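June 28, 2023

Work diary, Household Tasks Review. Second entry for the Vilow file.

The morning was given to correspondence with Mittal concerning the scope of the July report. It was agreed that laundry will be left to a later volume and that the kitchen and the stockroom shelf will be treated together.

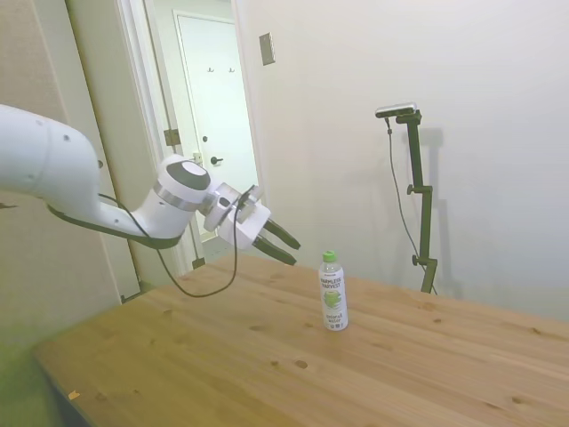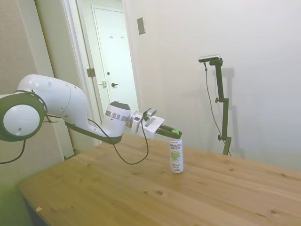

The question put to this office is whether a machine can yet be trusted with the ordinary chores of a home or a small shop, and my view remains a cautious one. Clearing a table is the chore most often cited in its favour. A single drink with a bright green cap, standing upright on bare pine with clear space on every side, is the kindest form that chore can take, and the two black fingers need only come down and close on the cap. A kitchen bench at six in the evening offers no such courtesy. The cap is sticky, the drink stands behind a colander, and a child has put a spoon in the way.

Fivier has proposed a trial of 400 items, to be drawn from the returns shelf of a grocery. I have asked for 800, with at least half of them soft, crushed or lying on their sides. Numel has undertaken to price both versions. I do not expect the larger figure to be welcomed - the budget was settled before I joined - but the smaller trial would tell a shopkeeper very little about a Saturday's restocking.

Spent about 2 hours after lunch revising the definitions. "Tidy" has been struck out of the draft again and replaced with "returned to its labelled place". The colour coding in the appendix is still to be corrected, and the reply to Mittal on insurance is outstanding.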